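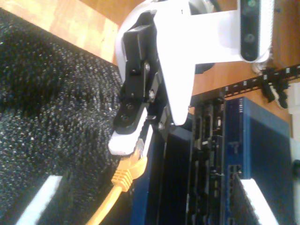 **Minutes / Software & Tools**

Ketwood Office Users' Group, regular meeting
Thursday, April 30, 2026, upstairs meeting room and by call-in
Minutes taken by Jolien Goossens

We got going a few minutes late, as the call-in people could hear us but we couldn't hear them, and it took a restart of the laptop to sort that out. Thank you to everyone who waited so patiently, and welcome to the two new faces from the Kerkasel office, who came all that way by bus and brought a very nice almond cake.

**Last meeting's minutes**

Accepted with one correction. I had written that the billing desk wanted to drop the shared calendar, when what they asked for was to drop the color coding on it. My apologies to billing!

**Moving the shared calendar and task lists to Fjeld**

Most of the evening went on this, and I think it was time well spent. The trial of Fjeld has been running in the Ketwood office since winter, and the people using it are, on the whole, happy. The front desk likes that a repeating task can be handed to someone else for a single week without breaking the whole series, which was the thing that drove everyone up the wall with Predmont. The day view is easier on the eyes, too, and the search finds old items by a word in the notes.

The complaints were mostly about reminders. On some phones they come twice, once from the app and once from email, and if you turn off the email kind you also lose the morning summary. A few of us would be sorry to lose the summary (I read mine with my coffee and would miss it very much). There was also a long back and forth about whether finished tasks should stay visible. The warehouse wants them gone the minute they are checked off, while accounts wants to look back at them at month end. It can be set per list, so both can have their way, but somebody has to go in and set it.

We then talked about getting our old material across. There are 3413 open and closed tasks sitting in Predmont, going back further than any of us cared to scroll. The import tool takes 1000 items at a time, so it will have to be done in batches, and attachments don't come over at all. They have to be saved out by hand and put in the shared folder. After some groaning it was agreed that closed tasks will be exported to a plain spreadsheet and kept there, and only open ones will be moved. Nearly 70 of the open ones have no owner listed, and I will send that list around so people can claim theirs or let them go.

Kerkasel asked if they would be on the same workspace or get their own. The feeling in the room was one workspace with separate lists, so that holiday cover can be seen in one place. Kerkasel would like to talk it over at home before saying yes, and that seemed fair to all of us.

Decided: we go ahead with Fjeld for Ketwood. Predmont stays open for reading only until the end of June. Kerkasel will let us know.

**Shared passwords**

Short item, but it keeps coming back. The sticky note by the back printer has been taken down again, and we would all be grateful if it stayed down. The logins for the scanner and the courier site will go into the password manager this week, and anyone who has never opened the password manager is warmly invited to come by my desk and we'll do it together.

**Training**

There was interest in a relaxed lunchtime session on the new task lists, with no slides, just people bringing their own lists and asking what they like. We'll hold 2 of them so the early shift isn't left out. Room still to be booked.

**To do**

- Jolien: send around the list of tasks with no owner; book the room
- Front desk: test turning off email reminders on both kinds of phone and report back
- Accounts and warehouse: choose the setting for finished tasks on your own lists
- Kerkasel: answer on the shared workspace
- Everyone: save any attachments you still need out of Predmont

**Any other business**

The question of a label naming rule came up, and we ran out of evening. It goes first on the agenda for the June meeting. Somebody left a green umbrella by the coat rack, and it is now behind the front desk.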